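**Bin picking at the Zordale returns depot: what changed for the packers?**

**gluepot_77** · Dec 1, 2025

Management says the Clellotow cell goes live in February. The slide said 2,097 mixed items per shift. Does anybody here work next to one? I've done returns for 7 years and I don't believe that number for a second.

**marlinspike**

We got ours at the Hughes site. The number is real if you feed it the same boxes all day. Give it odd stuff and somebody has to stand there and fix the bin. That somebody used to be called a sorter and got sorter pay. Now it's "cell attendant", two dollars less.

**tern_and_tide**

Disagree with some of that. My shoulders quit hurting once I stopped leaning into bins. I wouldn't go back.

**marlinspike**

Glad for your shoulders. How many on your line before and after?

**tern_and_tide**

7 before, 2 now. Three moved to packing, the others left. I didn't say it was all good.

**gluepot_77**

So that's what "no layoffs" means. They just don't replace people. Did they ask any of you which items cause trouble before they bought it?

**marlinspike**

No. The Uvero rep asked the manager, and the manager hasn't picked a return in his life. Ask for a trial with your own junk, mixed up, and stay for the whole shift. A KUKA arm over a metal bin with a brush, an orange block and a green toy animal in it tells you more than a slide full of identical cartons, but it still won't tell you who gets called over at 4 a.m.

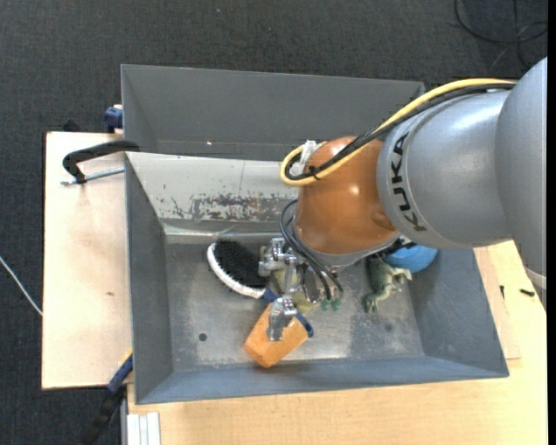
**dropleaf**

Get the pay grade in writing before the trial starts. We waited until after, and by then the new job title was already on the schedule.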